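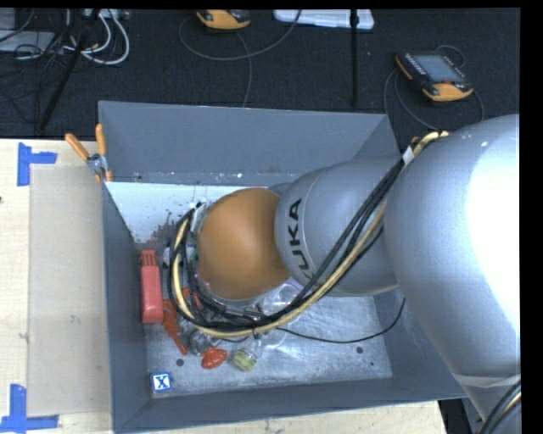
A student from the Wako section wrote in after last week: if the singer already knows the story by heart, why bother with a set list at all? Fair question, and most of today goes on it.

Home | Syllabus | Notes | Readings | Listening

Notes, week 4 – Song and spoken story in live performance

Set list first. A story set isn't a concert with talking in it. Order decides what the listener knows when the next song starts. Put the river ballad before the flood story and it's a pretty tune. Put it after and people go quiet. Same song.

So the list is a memory aid for order, the words can stay loose. Write one line per item, plus the last sentence of each spoken part. That last sentence is your cue, and the guitarist's too if you have one.

Spoken parts – keep them short to begin with. The flood story on the Urndale recording is 462 words when you type it out. The student version we heard in class ran well past that and lost the room in the middle, mostly on family names. Cut to 400 for your own draft. You can put things back later.

Playing under speech. Two chords, low, no melody on top. Stop playing completley before the line that matters. Listen to how the Plarance duo does it, second track, they drop out a full breath early.

Whose story is it? Ask before you use it. Some stories belong to a family or are told only in winter, some tellers will say yes with conditions. Say on stage where you got it. One sentence is enough, and it goes on the set list like anything else.

Room size: Skirnus Hall seats 260, with a mic. Our classroom, no mic. Slower in the hall – consonants get there late at the back. Try your opening both ways.

For next time
Set list, one page, handwritten fine.
Spoken draft, 400 words max.
Read the chapter on ballad openings, skip the apendix.
Hall run-throughs are in February, sign-up sheet on the door.

Contact the department office | Copyright, course staff | Back to top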